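Speaker notes: The Olino Basin Secretariat - structure, working methods and current priorities

Induction session for seconded officials
Speaker: Tia Haworth, Head of Member Relations
Running time: 42 minutes, with questions held to the end

Opening

Good morning, and welcome to the Secretariat. Most of you have come from ministries of transport, trade or the environment, and several of you will have sat across the table from us at technical meetings. Today's session sets out how the organisation works from the inside: who decides, who drafts, who pays and who carries out the work once a decision has been taken.

[Wait for interpreters to confirm sound before moving on.]

The Founding Charter was signed by four members: Olino, Zernis, Naylor and Ukden. All four share the river basin and the coast into which it drains. The preamble speaks of "common waters and neighbouring markets", and that phrase still governs the scope of what we may do. Proposals that fall outside it are returned to the sponsoring member with a short note from the Legal Unit.

The Secretariat has no power to bind a member. It prepares, advises and records. Officials who join us from national administrations sometimes find this frustrating in the first few weeks, particularly when a text on which they have worked for a long time is withdrawn at the request of one capital. Please bear in mind that withdrawal is a right under the Charter and is used sparingly.

Slide 2 - The organs

The Council of Ministers meets once a year, in the country holding the chair. It adopts the work programme and the budget. Decisions are taken by consensus. There is no provision for a vote on matters of substance, although procedural questions may be settled by a simple majority of those present.

The Meeting of Senior Officials sits twice a year. In practice, most of the negotiating takes place here. By the time a paper reaches ministers it should contain no square brackets. Where brackets remain, the chair will normally ask the delegations concerned to stay behind on the evening before the Council.

The Sector Panels cover transport corridors, customs, fisheries, flood warning and vocational training. Each is led by one member, with the exception of flood warning, which Zernis and Naylor lead together. The arrangement dates from the year of the high floods and has been renewed at every Council since.

[If asked: Ukden leads customs, and Olino leads both transport corridors and fisheries. Vocational training is led by whichever member holds the chair.]

Slide 3 - The chair

The chair rotates in alphabetical order, by the English name of the member: Naylor, Olino, Ukden, Zernis. It lasts one year and passes at the close of the annual Council. The outgoing chair hands over a written report, which the Secretariat drafts and the chair amends as it sees fit.

Officials should note that the chair speaks for the organisation in public. The Secretariat does not issue statements in its own name on matters before the Council. Requests from journalists are passed to the Communications Unit on the day they arrive. This applies to seconded staff as much as to permanent staff, and it applies to remarks made at conferences.

Slide 4 - Contributions and budget

Members contribute under a scale agreed at the time of signature and reviewed every five years. Half of the core budget is shared equally. The other half is assessed by population and by volume of trade passing through the basin. The smaller members have asked for the equal share to be reduced, and the matter will be discussed in April. I would ask you not to be drawn on it outside this building.

Project funds are held separately. They come from members and from outside partners, and each has its own reporting rules. A project officer may not move money between funds, even where the projects are closely related. The Finance Unit will give a separate briefing, and attendance is required before you can be given signing rights.

[Pause. Slide 5 has an animation that runs slowly on the older projector. Do not click twice.]

Slide 5 - What the organisation has done

There are three areas that I would like to mention.

The first is the single customs form. Before it was introduced, a lorry travelling from the Ukden coast to the Zernis uplands carried four sets of papers, each in a different layout. The common form is now accepted at 105 crossing points and ports. Two members still ask for a national annex with certain foodstuffs, and the Customs Panel is working through the list product by product.

The second is the flood warning network, made up of 413 river gauges. Readings are shared by all four members without charge. The data agreement took longer to negotiate than any other text on our books, largely on account of the upstream reservoirs, and those who worked on it will tell you that Article 6 alone took two winters. Please read Article 6 before you speak to any delegation about water levels.

The third is the training exchange. A total of 2,000 places have been taken up since the scheme opened, for the most part by port staff, veterinary inspectors and surveyors. Recognition of certificates between members is still incomplete. A surveyor trained in Naylor may work in Olino without a further test, but the reverse does not yet hold.

Slide 6 - Drafting and circulation of documents

Every paper has a sponsor, a number and a circulation date. Papers for Senior Officials are circulated four weeks before the meeting. Late papers are marked as such on the cover and may be set aside at the request of any member, without reasons being given.

Use the names of members as they appear in the Charter. Do not shorten them. Do not describe a border as disputed, settled or temporary. Where a map is needed, take it from the approved set held by the Legal Unit, and leave the note at the foot of the map in place.

Comments from capitals are entered in the table in the order in which they are received. It is not for the Secretariat to rank them, merge them or improve their wording. Where two comments cannot both be met, the drafting officer should set out the difference in neutral terms and refer it to the Panel lead.

Corrigenda are issued for errors of fact and for errors of translation. They are not issued for matters of style, and I would be grateful if the French and English desks could continue to settle such matters between themselves.
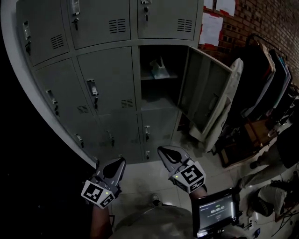 Translation requests should reach the Language Unit by three o'clock in the afternoon if they are to be returned the following working day. Longer texts need to be booked. In the month before the Council the Unit gives priority to ministerial papers, and Panel documents will wait.

Slide 7 - The position of seconded officials

You remain employees of your own administrations. Your salaries are paid at home, and the Secretariat meets the cost of housing and official travel. While you are here, however, you take instructions from your head of unit and from no other source. The undertaking you signed on arrival says so in plain terms.

It is natural that your capital will wish to hear from you. Contact on personnel matters is entirely proper. Advance sight of unpublished papers is a different matter, and officials have been returned home for it. If you receive a request that makes you uneasy, bring it to me or to the Deputy Secretary - the conversation will be kept private, and it will not be held against you.

Secondments run for two years and may be extended once. An extension needs the agreement of both sides. Please raise the question at least six months before your end date, as some ministries need a long time to reply.

[If time is short, leave out the next paragraph and refer to the handbook.]

Leave follows the Secretariat calendar, which includes the national day of each member. Your own country's other public holidays are not observed here, though heads of unit will usually agree to leave on those dates if asked in good time. No leave is granted in the two weeks before the Council.

Slide 8 - Priorities for the coming year

The work programme before Senior Officials has four main items: the review of contributions, the extension of the customs form to rail freight, a shared register of fishing licences, and a first discussion of electricity links between Naylor and Zernis.

The last of these is new ground. The Charter does not mention energy, and the Legal Unit's opinion is that it may be discussed under "neighbouring markets" so long as no member objects. None has done so to date. Officials assigned to this file should expect careful questions from Ukden on the cost of studies, and should have the figures to hand.

On fisheries, Olino will circulate a revised text before the next Panel. The open point is whether small boats working within sight of shore need to be entered in the register at all. Delegations are closer on this than the written comments suggest.

Questions

[Allow ten minutes. Take questions in groups of three. Questions on pay and housing go to the Personnel Unit, which has a desk outside the room until noon.]

[Likely question: whether the organisation intends to admit further members. Agreed reply: the Charter allows for accession by any state within the basin, with the consent of all existing members, and no formal application has been received.]

[Likely question: observer status. Agreed reply: observers attend at the invitation of the chair, for named agenda items only.]

Copies of the Charter, the rules of procedure and the style guide are on the table by the door. Please sign the attendance sheet before you leave.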